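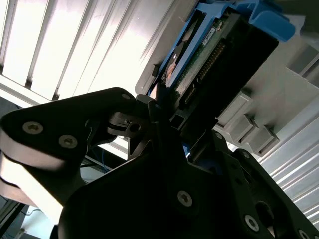

Blue caddies, grey chassis: swapping drives in the old storage box

Home | Forums | Servers and Storage | Backups | New Posts | Log In

haf_lewis
Finally got going on the big server in the back office and I'm having a lovely time with it! The drives sit in blue carriers, and I'd forgotten how satisfying a proper carrier is after years of wrestling bare disks into desktop cases with a torch in my teeth. You get the green board on the underside, that row of gold pins, and a light grey chassis for it all to slide into. I could do this all afternoon.

Anyway, questions. The box runs our photo archive (Ellis, for anyone who remembers my earlier thread) and I want to replace the drives one at a time and let it rebuild between each. Is that still how people do it, or should I copy everything off and start clean? I've got 861 GB of scans on there, so it isn't huge.

kettle_and_rack
One at a time is fine if the array is healthy. Check it first though. Run a full scrub before you pull anything, and read the log all the way to the bottom.

And do have a backup before you start! A rebuild makes every remaining disk work hard for hours, which is when a tired one likes to give up.

Trondidum
Going to disagree with kettle here, in a friendly way. For 861 GB I wouldn't bother rebuilding at all. Copy it off overnight, put in the full set of new disks, make a fresh pool, copy it back. You end up with a tidy layout and you've tested your backup in the process. Doing rebuild after rebuild for less than a terabyte seems like a lot of waiting about.

kettle_and_rack
Yes but then the archive is offline while you do it. Haf, do people use it during the day?

haf_lewis
They do, mostly Eleri Dafis and the two students on the chapel project. Eleri would cope with an evening off. The students would probably cheer.

I do have a backup, on a Kulonska box at home. Never tried restoring the whole lot from it, only odd folders.

Trondidum
Then that's your answer, try a full restore first! Whichever way you go.

pell_mell
Lovely things, those carriers. A few bits from when I did ours:

- Label the front of each carrier with the last few characters of the serial number before you take any out. Slot numbers in the software don't always match the slots you're looking at. Ours started from 0 and I pulled the wrong disk.
- Hold the drive by the carrier and keep your fingers off the board and the pins.
- Slide it in straight and gently. If it stops short, take it out and look. Don't lean on it.
- Keep the old screws with the old drives. Ours used a flat-headed sort and the ones that came with the new disks stuck out too far on the sides.

haf_lewis
Ooh, the slot 0 thing would have got me for certain. Labels tonight. I've got one of those little Hasora tape printers that I never get to use enough.

kettle_and_rack
Small argument with pell_mell's last point: I'd put new screws in if you can get the right ones. The heads on ours were chewed up by the third swap. A bag of 20 costs next to nothing.

pell_mell
Fair. Ours had hardly been touched, so I suppose I was lucky.

Trondidum
Does anyone still vacuum the bays while they're empty? I use a soft brush and a bit of canned air with the power off. I was told off on here once for suggesting a household vacuum.

kettle_and_rack
That was me and I stand by it.

haf_lewis
Update! Full restore done to a spare machine, it took most of the night and it all came back, more than 600 folders of it. I opened a good handful of scans and they look perfect. So I'm going with Trondidum's plan - copy off, new pool, copy back - and Eleri has agreed to an evening without it later in October.

Labels are printed too. I may have done the shelves as well.

pell_mell
Brilliant! Which layout are you going for on the new pool? I'd take two disks of redundancy over the extra space, with an archive that size.

haf_lewis
Two, yes. I've got far more room than scans.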